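Skundunstead Shared Workshop
Form 203: Member Build Safety Inspection, Robotics and Automation

Build name: Nileo hand-held gripper pair
Member responsible: Haris Paracha
Inspected by: Shabnam Siddiqui
Inspection date: 15th January
Type of inspection: First inspection with the tools in operation
Result: Approved with conditions (see Section 7)

Ratings are Pass, Pass with comment, Action required, and Not applicable. A rating of Action required must be closed in writing before the build is next operated. Comments are part of the record and may not be removed when a form is reissued.

Section 1. Documents

1.1 Build description on file and current
Pass. The description covers the left and right tools and the marker cubes. It still refers to an earlier jaw shape in one paragraph. The member has been asked to correct this when the file is next updated.

1.2 Wiring diagram matches the build
Action required. The diagram shows the charging connector at the rear of the body. On both tools it is now on the side. The power path is otherwise as drawn.

1.3 Emergency contact posted
Pass.

1.4 Parts list includes battery data sheet
Pass. Each pack is rated at 3000 mAh and the data sheet is in the folder.

Section 2. Gripper bodies and jaws

2.1 Housings free of sharp edges
Pass with comment. The inspector ran a cloth over both housings. It snagged once, on a seam near the grip of the right tool. The member sanded the seam during the inspection and the cloth was passed over it again without catching.

2.2 Jaws and linkages checked for pinch points
Pass with comment. The gap behind the jaw will admit a fingertip when the jaw is fully open. Users are to keep the free hand away from the linkage. A small guard was discussed. The member would prefer to try a narrower opening first, and this is accepted until the next inspection.

2.3 Soft pads secure
Pass. Pads were pulled by hand on both tools and did not lift.

2.4 Fasteners tight and marked
Action required. Paint marks are missing on the screws holding the marker cube to the left tool. The screws were tight when checked with a driver.

2.5 Marker faces flat and firmly attached
Pass. A loose face is treated as a safety matter under this form, as it may fall into a work tray or under a user's foot.

2.6 Weight suitable for the planned period of use
Pass with comment. The member reports some wrist fatigue toward the end of long periods. See condition (c).

Section 3. Electrical and battery

3.1 Cable insulation undamaged
Pass.

3.2 Strain relief fitted
Action required. The left tool relies on a cable tie. A proper clamp is to be fitted.

3.3 Indicator readable by the user in the working position
Pass.

3.4 Batteries charged only at the charging shelf
Pass. The member signs packs in and out. The fuse on the charging lead was opened and its value agreed with the diagram.

3.5 Housing temperature after continuous use
Pass. The housings were warm to the touch at the end of the operating check and could be held in a bare hand without discomfort.

Section 4. Cart and trays

4.1 Cart stable under side load
Pass. The Jafri cart was pushed at the rail from each side and did not tip.

4.2 Partitions seated
Pass.

4.3 Bags and cloths hung clear of the wheels
Pass with comment. The brown bags hang from the sides of the cart and are not to be loaded so heavily that they reach the floor. The inspector recommends that they be removed before the cart is moved between rooms.

4.4 Objects handled are light and safe to drop
Pass with comment. Packets and cards are suitable. The ceramic mug is not prohibited, but a broken mug would leave sharp pieces between the partitions. Should one break, work stops and the tray is cleared with the brush. It is not to be cleared with the grippers.

4.5 No open liquids on the cart during operation
Pass. The member confirmed that this rule is understood.

Section 5. Work area

5.1 Exit sign in place and visible from the work area
Pass.

5.2 Route to the glass door kept clear
Pass with comment. Office chairs tend to collect along this route in the course of the day. Chairs not in use are to be pushed in at the desks.

5.3 Flat stock and packaging stored safely
Action required. Cardboard is leaning against the wall on the door side of the room. It is light and presents little risk of injury, but it could slide toward the walkway. It is to be moved to the rack or recycled.

5.4 Overhead cables secured
Pass with comment. All are above head height. Members may not add to them without asking the workshop office.

5.5 Other persons in the room informed before operation
Pass. Members seated at the desks were told before the check began. None was within reach of the tools.

5.6 Lighting adequate for the task
Pass.

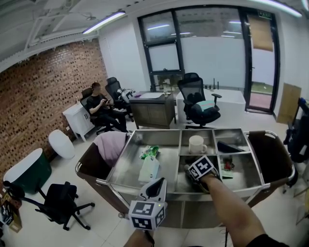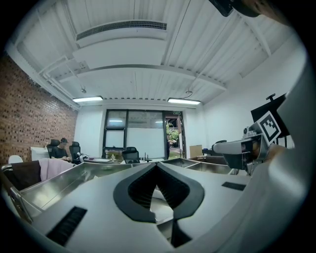 Nileo build, operating check
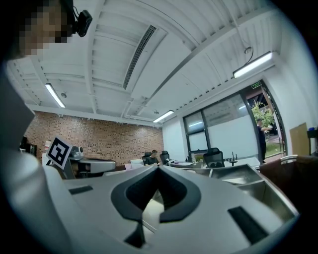 Section 6. Conduct of operation

6.1 User able to release both tools at once
Pass. The user was asked without warning to put both tools down, and did so promptly.

6.2 Sleeves and cords secured
Pass with comment. Long sleeves are permitted if close fitting at the wrist. Lanyards are to be removed.

6.3 Planned operating cycles recorded
Pass. The member plans up to 2000 open-and-close cycles on each tool before the jaws are taken apart and examined. The log sheet is kept with the build. The inspector has asked that cycles done on the bench be entered as well, since the log at present includes only those done at the cart.

6.4 Second person present
Not applicable. This is required only for builds with powered motion of an arm or base. If the tools are later mounted on a powered arm, this approval ends and a new form is to be opened.

Section 7. Conditions of approval

(a) Items 1.2, 2.4, 3.2 and 5.3 are to be closed in writing before the next operation. An e-mail to the office is sufficient for 5.3. The others need a signature.

(b) The tools may be used at the Skundunstead site only. Use at the Drirnstead annex requires a separate check of the charging arrangements there, which differ.

(c) The user is to take a break of at least 8 minutes in each hour of operation.

(d) Any drop of a tool onto the floor is to be reported, whether or not damage is found.

Member's comment (H. Paracha): I accept the findings. On 2.2, I have a revised jaw stop already drawn and will bring a printed part before the end of January. On 5.3, the cardboard does not belong to this build, but I will move it.

Inspector's reply (S. Siddiqui): Noted. Responsibility for 5.3 is transferred to the office and the item is removed from condition (a). The rating stands until the wall is clear.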